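Search the workshop pages Search Clear

Hand-held Grippers, Build Gallery

My name is Yichen Ding and I keep this page for the gripper build at the Tarnotstead shared workshop. We make a pair of grippers that a person carries in the hands, with a camera on each one, so that we can record how people do small jobs and later teach the same jobs to an arm. I am not an engineer by profession. I repair sewing machines, and English is my second language, so please write to me if some sentence is not clear.

The build started in October on the small bench at the back. The first version was made from a kitchen tong and a lot of tape, and I will not show it. What you find on this page is the fourth housing. We call it Baner, after the street where I lived before, and the software that goes with it has the name Bandau. The two names are too similar and we mix them up every week.

Most of my time went to the housing. It must be stiff enough to hold the camera without shaking, and it must also be comfortable after half an hour of work. The third housing had sharp corners near the thumb. For the fourth I made every edge round and I sanded the top by hand, first with coarse paper and then with fine. It is grey because the workshop had grey filament left from another project, and now I like it.

The total for parts was 311 dollars. The largest share was the cameras. The lenses are very wide, so straight walls come out bent, and the software corrects this afterwards. I did not know this in the beginning and I spent one evening looking for a fault in the lens mount. 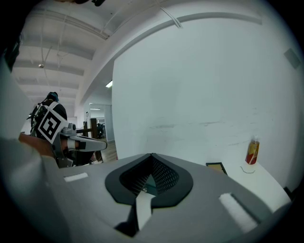 View over the grey housing, with its mesh pocket and the two white pads. At left, the shoulder marker and the other gripper with the white finger.

The mesh is the part I am asked about most often. I wanted air to pass near the electronics, and a closed cover kept too much heat in version three. I drew the holes one row at a time, then learned that the drawing program can repeat them for me. The screw near the bottom of the mesh is a small one and I have lost several of them on the floor. If you build the same thing, please buy extra.

The black and white marker tells the software where the body is. We print it on plain matte paper and glue it to a flat plate. Glossy paper was a bad idea, as the ceiling lights reflect on it and the pattern disappears. The plate has to stay flat also when the person turns or bends, and for this we changed the shoulder mount two times. It still tilts more than I would like.

Fingers are a separate story. I print them soft, so they can bend a little around the object. A finger needs 4 hours on our printer, and it does not like to be interrupted. My oldest pair has done more than 2,000 grasps by the counter in the software. There is a small crack at the root now, and I keep it in a drawer to compare with the new ones.

The harness carries the computer and the battery. With everything inside it is heavier than I planned — the battery is mostly guilty. We move it lower on the back next month, and then I want to try a belt around the waist, like on a hiking bag.

For recording we chose easy jobs first: putting a cup on a plate, closing a box, folding a towel. We have 26 good recordings of the towel and many bad ones. In the bad ones the hand goes too fast and the picture is not sharp, or one finger covers the corner of the towel at the wrong moment. I find that people slow down naturally if they have music on.

Still open on my list is the trigger spring. It is too strong for small hands, and with a weaker spring the fingers do not open fully. I ordered three other types from Khattak, the spring shop, and will test them when they arrive. The cable exit also needs a better shape, because the cable rubs there.

The drawing files for the housing are in the workshop's shared folder under "Baner 4". The finger files are in the same place, but please ask me before you print them, as the settings for soft material are not the usual ones. You can find me at the back bench most evenings after 7.

Recent pages
Drying soft filament in a food dryer
Flat plates for printed markers
Bench rules for the back room
Tarnotstead tool list, updated
Sewing machine motor on a small lathe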